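About Wanlow

Wanlow is a language school for adults. We teach evening and weekend courses in Spanish, Portuguese, Italian and English as a second language, and we run a small translation desk during the day. The school has two floors on Benítez Street, above a hardware store, with the entrance on the parking lot side.

We opened with 5 students in one rented classroom and a single course, Spanish for people who work with the public. Most of those first students were nurses and bank tellers who needed to talk to the person in front of them and did not have time for a college course. That is still the kind of student we plan for. In a typical term we have 213 people enrolled, and most of them have full-time jobs.

How we teach

Classes are small and meet twice a week for 90 minutes. Beginners start speaking in the first session. We teach grammar, but we teach it after students have heard and used a pattern a few times, and we keep the explanations short. Homework takes about half an hour and is always something the next class depends on, such as a phone message to write down or a short set of directions to learn.

Beginner classes use everyday items a good deal. A student learns the word for a thing, then its color, then what it is made of, then how to ask for one in a store. From there the same vocabulary carries over into past tense and comparisons without much new material to memorize.
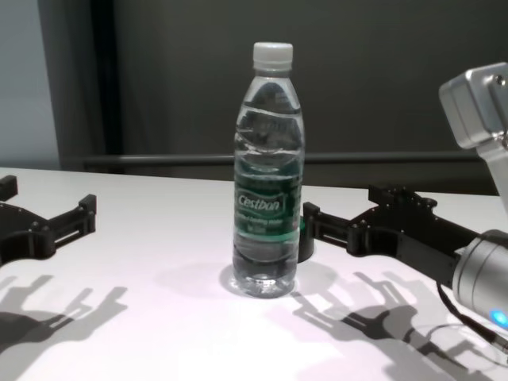

Bottle, cap, label: three nouns from the first month of beginner Spanish.

From the second level on, each course follows a set of printed units written by our own teachers. The units are revised every summer. We stopped using a commercial textbook after our fourth year, mainly because the dialogues were about students traveling abroad and our students wanted to talk to their landlords, their coworkers and their in-laws. The units cover renting an apartment, a visit to the dentist, a parent-teacher meeting, a car that will not start, and similar subjects. Students keep them when the course is over.

Placement

New students who already know some of the language take a placement interview. It lasts 15 minutes, it is free, and there is nothing to prepare. The teacher asks a few questions, the student reads a short paragraph aloud, and the two of them agree on a level. If the level turns out to be wrong, students can move up or down during the first two weeks at no charge.

The Komenside reading room

Our reading room is on the upper floor and is named for Komenside, the bookstore that closed the year we moved in. The owners left us their foreign-language shelves, which came to nearly 400 books. With purchases and gifts since then, the collection has grown to 2,000 titles. It is strongest in Spanish novels, Italian cookbooks and bilingual editions for children. Enrolled students may borrow three books at a time for four weeks. Former students may use the room but may not take books home.

The room is open from 4 p.m. until the last class ends. It is a quiet room until 6 p.m. After that, conversation groups use the long table by the windows and some noise should be expected.

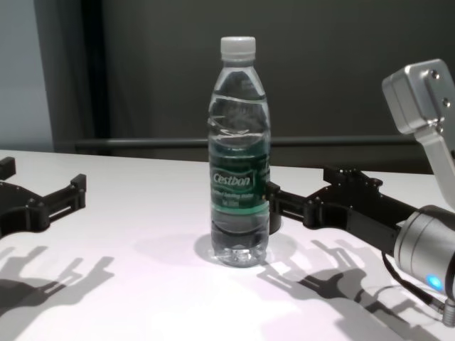 Our teachers come to us with different training, and all of them go through the same preparation before they take a class. They observe a full term at two levels, teach six lessons with an experienced colleague in the room, and write one unit of their own. Part of the preparation is describing an ordinary object for several minutes in the target language using only words a beginner would know. It is harder than it sounds. A bottle of water with a white cap and a green label gives a teacher two colors, a full container, a brand name to spell out and a reason to ask whether anyone is thirsty, and a good lesson can be built on very little more. Teachers who finish the preparation are paid for all of it, including the observation hours.

Translation desk

The translation desk is called Stesico and has its own phone line and its own staff. It handles personal documents such as birth and marriage certificates, school transcripts, leases and letters. Most jobs of one or two pages are ready in three working days. We do not take on medical or court interpreting, but we keep a list of interpreters who do and will give it to anyone who asks. Students at the school pay a reduced rate.

Terms and fees

There are three terms a year, with a four-week intensive course in the summer. The school closes for the last two weeks of December. Fees are charged by the term and can be paid in three installments. Course units are included. Employers who send a group of four or more can ask for a class at their own workplace, and we will usually hold it before the morning shift or right after the last one.

We are a private school and do not award college credit. Students who complete a level receive a certificate showing the hours attended and the level reached, and many employers accept it for tuition reimbursement. It is a good idea to check with your employer before enrolling.

Visiting

You are welcome to sit in on a class before you decide. Call the front desk or stop by after 3 p.m. and we will find you a seat in the right level. There is an elevator from the parking lot entrance to both floors. Parking is free after 5 p.m. in the spaces along the back wall; the spaces by the loading door belong to the hardware store.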